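Postholm says its animated feature "Listwood" will open in up to 500 theaters in November, a big claim for a studio whose last movie played in 11. The company has not named a single theater chain, and the trailer still lists no date.

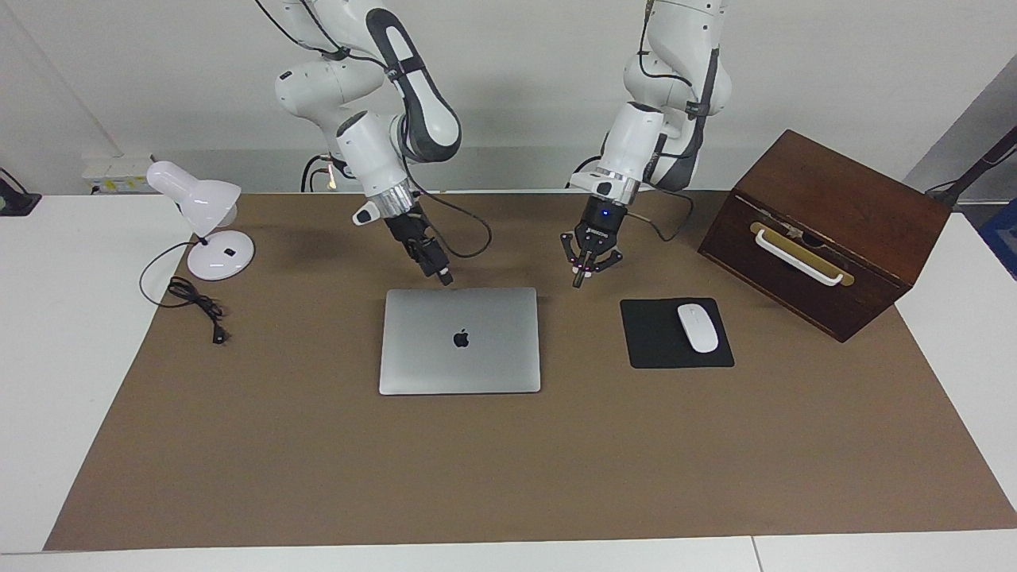 Gwendolyn Kapoor doubts the plan will hold, saying awards voters may be the only people who get to see the movie this year. Postholm would not say who is paying for the release. It made the same kind of promise for "Tehrani," which went straight to streaming.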